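Célula Pundotside

La célula Pundotside es un puesto de prueba para robots móviles de recogida de objetos, montado por la firma Femeo en una oficina corriente.

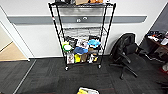

Su puesta a punto se repite cada martes y ocupa 12 minutos. El técnico comprueba primero la estantería de carga, que debe quedar con las ruedas frenadas, y después calibra la cámara de cabeza contra los montantes. Los objetos del estante inferior se dejan mezclados, según el criterio fijado por Junaid Cheema. El software, llamado Skunovov, guarda 342 posiciones de agarre y descarta las que fallan en la revisión.

Mantenimiento

Las pinzas se limpian cada 100 ciclos y las almohadillas se sustituyen a los 2,600. Si la base pierde la referencia al cruzar el umbral de una puerta, se repite la calibración desde el principio. El manual de reparación es obra de Ewan Gillies.

Véase también: Farooqui (controlador).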